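## FAQ – Tabletop care and ordering, Otberg range

**What sizes can I order?**
Standard depths are 500 and 600 mm. Other depths are cut to order at the Rikbridge shop and cannot be returned.

**How is the top finished at delivery?**
With two coats of Vasiliu hardwax oil. Leave the surface uncovered for 24 hours after unpacking.

**Can I put hot pans on it?**
No. Use a trivet. Heat marks are not covered by the warranty.

**What should I clean it with?**
A damp cloth and mild dish soap. Do not use bleach, ammonia or scouring pads. Wipe up spills the same day – red wine and coffee first.

**How often does it need new oil?**
Once a year in normal use. Most customers do it in October, before the heating comes on.

**Is there a small-order fee?**
Yes, $35 on orders of a single top.

**Will my top match the sample?**
Not exactly. Grain spacing and color vary from sheet to sheet and across one sheet.

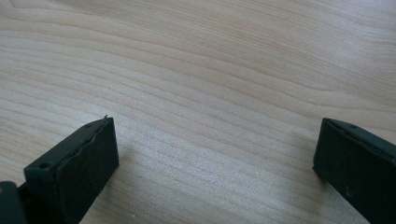
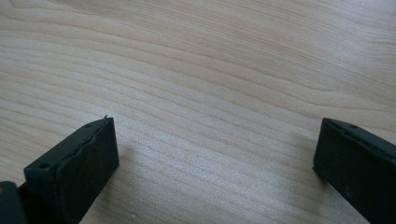

*Page last changed: 11 Sep 2021*

Pale wood with long, wavy grain, as in both photos, looks lighter where it catches the light. Check color in the room where the table will stand. Complaints about grain pattern alone are not accepted.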